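Supply cart restocking robots: purchase and budgeting

Supply cart restocking robots are general-purpose machines, often two-legged, marketed to hospitals and clinics for opening, checking and refilling the drawers of medical carts. Most buyers meet them first as a line in a capital request. Claims that they pay for themselves rest largely on figures supplied by sellers.

Costs

The quoted price usually covers the robot and one set of hands. Training time, spare fingers, floor space and a person to supervise are billed or absorbed elsewhere. When the Lodcombe clinic group reviewed an offer from Solanden, a supplier, its purchasing lead Leanne Horrocks found that support fees over three years came to nearly 90 percent of the purchase price. The offer had listed them as "optional." 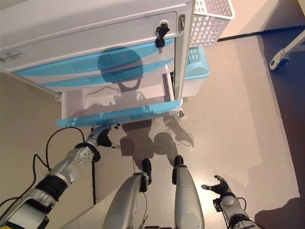 A two-legged robot at a medical cart with one lower drawer open.

Trials

Demonstrations tend to use a single cart on a smooth floor. Crabtree, a consulting firm, advised clients in March to ask for at least 200 drawer cycles on their own carts, including locked drawers, before signing anything. Few sellers have agreed to this in writing.

Criticism

Kirsty Nuttall, a budget analyst, has argued that a second part-time stock clerk should be priced alongside any robot. Supporters reply that hardware prices will fall. That may be a case for waiting, and Lodcombe put off its decision for two years.

See also: Equipment leasing; Total cost of ownership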